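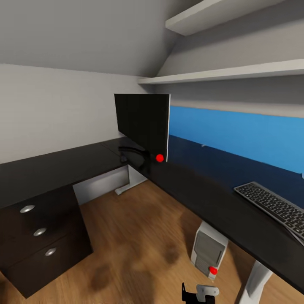
Corner desk with monitor and drawer unit, computer rendering.

Nako has completed a remix of the Stendico single "Saltum", due out on Iyer Records on August 8, 2021. The original was issued in June as a 2-track digital release and a run of 597 vinyl copies, all of them sold.

The new version raises the tempo from 124 to 132 BPM and moves the bass line down a fifth. Vimala Pisharody's vocal is kept in full, with the second verse shifted behind the break. Percussion was programmed from scratch, and only the pad and a short arpeggio remain from the original stems. Prakash Palaniappan mastered both the extended mix and the radio edit.

A 12-inch pressing of 1,563 copies will follow the download. The B-side carries an instrumental and a dub by Aishwarya Marar, neither of which will be sold digitally. Label manager Parvathi Rodrigues said orders placed before the release date will ship first.

Nako is also working on a four-track EP for the same label. Two of its tracks are mixed, and the title has not been announced.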